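Home | Courses | Timetable | Handouts | Staff | Contact

We use cookies to remember your login and to count visits to this page. Accept | Manage settings

Food Science 3636: Cheese in Cooking
Handout 5 - Melting, splitting and browning
Notes by Mareike Kohlhase
Last changed 11/03/2022

Bring this handout to the practical. The reading for this part is the chapter on milk proteins, up to the section on whey. You don't need the section on whey for this unit.

What cheese is made of

For cooking purposes, treat cheese as a net of protein with fat and water held inside it. The protein is mostly casein. In the milk, casein floats about in tiny clusters. When rennet is added, the surface of these clusters changes and they begin to stick together. The curd is the result. Calcium helps to hold the clusters to one another, and how much of it stays in the cheese has a large effect on how the cheese behaves when it is heated.

As acid builds up during making, some of the calcium is lost from the curd into the whey. A curd that loses a moderate amount will stretch well, and mozzarella is the usual case. A curd that loses nearly all of it becomes short and crumbly, as in feta. Cheeses set mainly by acid, such as paneer, do not melt at all. They dry out and brown at the edges but keep their shape.

What happens on heating

There are two stages. First the fat softens and turns liquid. This begins at not much above room temperature, and you will have seen it as beads of oil on a piece of Cheddar left in a warm place. The cheese sags a little but it has not melted in the sense we use in this unit.

In the second stage the bonds between the proteins loosen and the net itself starts to flow. The temperature needed depends on the water content. Soft, moist cheeses flow first, Cheddar types need more heat, and hard dry cheeses such as Parmesan need the most.

Age matters too. In a young cheese the casein is in long pieces, so the melted cheese is stringy. During ripening, enzymes cut these pieces up. A middle-aged Cheddar melts smoothly with little string. A very old one may turn grainy and let go of its fat.

Preparing the cheese

Cheese for a sauce should be grated. Small pieces have more surface for their weight, so the heat gets to the middle quickly and the outside is not overcooked while you wait. Cut into cubes, the same cheese needs longer in the pan and more stirring, and both of these encourage splitting. Use the coarse side for Cheddar types and a finer one for hard cheeses. Grate from cold.

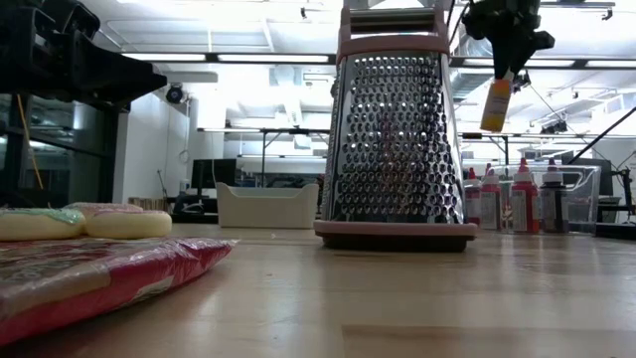 Fig. 1. Box grater, coarse face to the front.

Ready-grated cheese is usually dusted with starch, often potato starch, to stop the shreds sticking. In a sauce this does no harm and may help slightly. On a pizza it can slow the melting and leave the shreds looking dry. If you compare brands in your coursework, write down what the label says about anti-caking agents.

Why a sauce splits

A sauce has split when the protein has tightened into lumps and the fat has run out of it. The common causes are too much heat, too little water, and cheese that is too old for the job. Long boiling is the worst of these. Once the proteins have clumped they do not easily let go again, and stirring harder tends to pull them into ropes.

Starch is the ordinary protection. In a white sauce the swollen starch grains get between the proteins and keep them apart, and they also thicken the water so that the fat droplets move more slowly. Take the pan off the heat before adding the cheese. The sauce is hot enough to melt it.

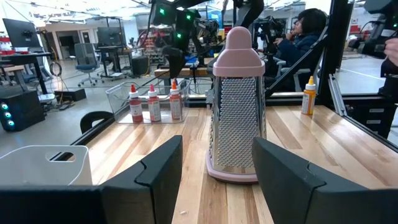

Fig. 2. Grater with a rounded top handle; squeeze bottles in a clear bin behind.

Acid is the second protection. The wine in a fondue contains tartaric acid, which binds some of the calcium and loosens the net. Lemon juice works in a similar way, though too much will curdle the sauce - add it a little at a time and taste as you go.

Melting salts do the same job more strongly. Sodium citrate is the one we use in the practical. It takes calcium from the casein and puts sodium in its place, and the casein can then act as an emulsifier. Processed cheese is made on this principle, usually with a mixture of citrates and phosphates. The Heitmann method in your recipe sheet uses citrate alone and gives a sauce that can be cooled and heated again.

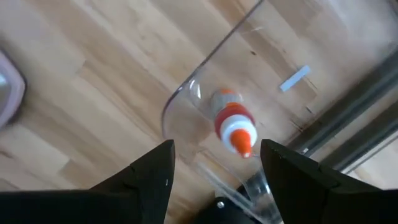

Too much citrate gives a salty, slightly soapy taste and a texture closer to custard than to cheese. Dissolve it fully in the liquid before any cheese goes in. Students often add it at the end, when the sauce has already split, and are disappointed with what they get.

Browning

The brown patches on a baked dish come mainly from the reaction between proteins and sugars. Most of the lactose in a ripened cheese has been used up by bacteria, so old cheese browns less readily than you might expect. Mozzarella can hold on to some galactose, depending on the culture used, and this gives dark blisters. Surface water has to leave before browning can start, and for this reason fresh mozzarella should be drained well.
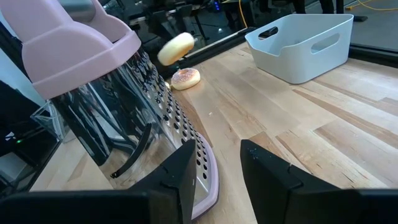
TRARNBRIDGE COLLEGE - DEPARTMENT OF FOOD AND CATERING STUDIES

Practical: comparing 3 sauces

Work in pairs. Each pair makes a plain cheese and water mixture, a sauce with starch, and a sauce with citrate. Use the same block of Cheddar for all of them and weigh it after grating. Record the following for each:

- the temperature at which the cheese first flows
- whether free fat can be seen after 2 minutes off the heat
- how the sauce coats the back of a spoon
- the texture when cold

The Judbridge group will use the Workumden kitchen and should read the access notes before travelling. Write-ups are due in May. Late work goes through the department office in the usual way.

Questions about the marking should be sent to Mareike Kohlhase by email. Please put the course number in the subject line.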